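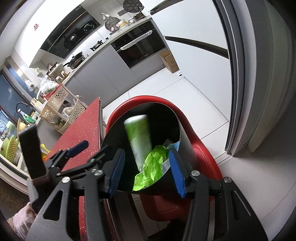 3. Data Collection

3.1 Recording setup

Demonstrations were recorded with a hand-held gripper instead of a teleoperated arm. The operator holds the tool, closes the parallel fingers on an object, carries it to the bin and opens the fingers. A camera on the tool records the whole motion, and the finger opening is recovered afterward from the video. The fingers carry blue ridged rubber pads. Earlier smooth pads let cans rotate in the grasp, which changed the release angle from one episode to the next.

We compared this against joystick control of the lab arm during October. A single disposal episode by joystick took Callum Carnegie several minutes on bad days, and most of that time went into wrist alignment above the bin. By hand the same motion takes a few seconds. The cost is that the hand can reach poses the arm cannot, so every recorded trajectory has to be checked against the arm's joint limits before training.

3.2 Task definition

The task is named "discard" in the Stoltarell task list. An episode starts with the object on a surface within reach and ends when the fingers are open above the bin and the object has left them. Object types are drink cans, crumpled wrappers and small packets. The bin is not emptied between episodes, so its contents vary as they would in normal use.

Episodes were recorded in home kitchens in Trernberg. Operators were told to release with the fingers above the rim and to keep the tool still until the object had dropped out of view or come to rest. The second part was often ignored in early sessions. When the tool starts to retract during the fall, the policy learns to retract while opening, and on the arm this drags light wrappers over the rim.

3.3 Filtering

The raw set contained 2,438 episodes. An episode was removed if

- camera tracking was lost for more than 13 consecutive frames
- the object touched the outside of the bin
- the trajectory could not be mapped to the arm
- the fingers were not fully open at the last frame

Harpreet Bergeron wrote the filter script and Shona Lennox reviewed the rejected episodes by eye. She restored 122 that had failed the tracking test only because of motion blur at release. A falling can is blurred in most recordings at our shutter setting, and the tracker treated it as a moving background. Masking the region between the fingers fixed this for later sessions.

From the remaining episodes we drew 1,000 for training, balanced by object type. The rest were held out.

3.4 Known problems

Glossy bin rims and speckled countertops produce unstable feature points. We did not correct for this. Gripper width estimates also drift when a second tool is in view, as the detector sometimes locks onto the wrong pad — Heather Buchanan's patch limits the search to the center of the image and should be applied before reprocessing.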